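Product review: Wekon long-handled dustpan and brush set
Prepared by Halldóra Ásgeirsdóttir for the Heltura Household Equipment Register
Tuesday, January 16, 2018

The set was assessed for routine domestic use, with attention to entrance areas, where grit and small scraps tend to gather. It consists of a blue dustpan and a brush with a white head, each on a long upright handle. The retail price at the time of purchase was 949 Shirima loyalty points; the set is also sold for cash through the usual outlets.

Assessment was carried out in a private dwelling with glossy white floor tiles and a dark doormat at the entrance. The materials to be cleared were of the ordinary kind: paper, bits of plastic, pieces of wrapping and general dust. Larger waste was gathered by hand on a table beforehand.

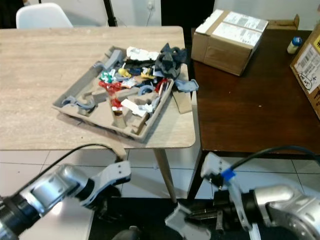
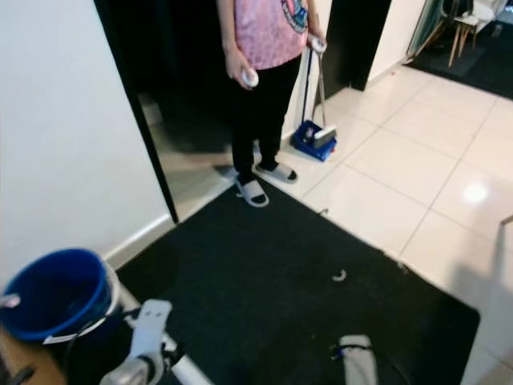
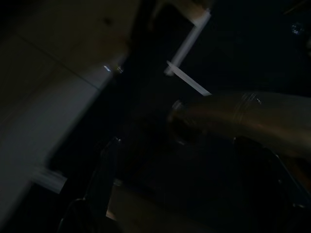
First picture: mixed scraps on a moulded pulp tray. Second picture: the dustpan and brush by the doorframe.

On smooth tile the brush performed well. Paper and light plastic moved readily into the pan, and the front lip lay flat enough to leave only a fine line of dust, which a second pass removed. Grout lines presented no difficulty.

Results on the doormat were weaker. The bristles are soft, and small curled scraps tended to catch in the pile. Users with mats of this type are advised to shake them outdoors first or to use a stiffer brush. The Nistex set reviewed in September was better in this respect, though noticeably heavier to carry.

The length of the handles allows most adults to sweep without stooping. Eirini Kalogeropoulos, second assessor, found the dustpan handle comfortable but considered the brush handle too thin for a firm grip over longer periods. The set stands against a wall when not in use and takes up little floor space. No hanging loop is supplied.

Overall score: 63 out of a possible 100. Recommended for hard floors. Not recommended as the only sweeping equipment in homes with deep mats or carpets. Replacement brush heads are available in packs of 2 or 4.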